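### 4.2 Small tables and the objects that stay on them

The second group in our material consists of small tables, which we define as any table with a top too narrow for two people to eat a full meal. In the households of the Naltomberg survey these tables were placed in corners, on landings, next to railings and under windows. Of the 97 small tables recorded, 70 were used every day. The others were mostly used to put things down for a short time, and the participants often did not think of them as tables at all. In the interviews they called them "the place for the keys" or "the thing by the stairs".

We were interested in what people keep on such a table when they are free to choose. Earlier work on large dining tables describes a cycle of filling and clearing, which follows the meals of the day. For small tables we did not find this cycle. The objects were replaced one by one, and a table could keep the same general arrangement for several weeks while each single object on it was changed. A book was followed by another book, and flowers were followed by other flowers. We call this slow replacement, and we separate it from tidying, in which several objects are moved in one session.

The combination of reading objects and decorative objects was the most frequent one. By reading objects we mean books, magazines, letters and cards, and also eyeglasses, which we first coded as personal items. We changed this coding after the first round of visits in August. Participants almost always named the glasses together with the book, and when the book was moved the glasses were moved with it. Figure 5 gives a typical combination of this type, on a square wooden top. 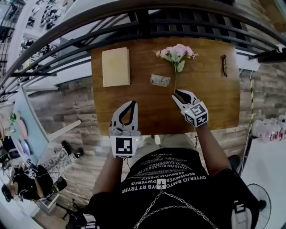 **Figure 5.** Reading objects and decorative objects on a small table: a closed book, folded eyeglasses, a small printed card and a small bouquet of pale pink flowers.

According to one reader of our first draft, the word "decorative" hides too much, and a card can be a decoration in one house and an unpaid duty in another, for example when it still has to be answered. The same reader asked whether flowers should be counted as an object or as an event, given that they come with an occasion and leave after it. We accept the first point and have added a separate code for cards that the participant intends to answer. On the second point we kept our decision. Flowers take up space on the table like any other object, and other things have to be arranged with respect to them – this is the part that interests us here.

The position of the objects was more regular than we expected. Books were usually placed with their long edge parallel to one side of the table. Glasses were placed near an edge, and participants explained that they wanted to find them by hand, without looking. Cards did not have a fixed position and were often moved to make room for something else. When participants were asked to reset the table "as it should be", 92 of the tables were returned to an arrangement in which the book and the glasses had the same relation to each other as before. The cards were in a new position in most cases. No participant mentioned this difference without being asked.

Flowers have a special role in the resetting task. They were very often the first object to be picked up and the last one to be put down. Participants held them by the stem, looked for a free area and then corrected the other objects before letting go. In the Jirivico apartments, where the tables are smaller, some participants laid the flowers across the card and accepted that it was partly covered. In the Pichler houses this was rare, and the card was pushed to the side. We cannot say if the reason is the size of the table or a local habit, as the two are not independent in our sample.

It should be noted that the tables were visited in daytime only. A table that holds a book in the afternoon may hold a cup and a telephone at ten in the evening, and for this reason our categories describe daytime use. The Vallari diaries, which are discussed in Section 5, cover the evening hours and partly close this gap – although they depend on what the participants remembered to write down.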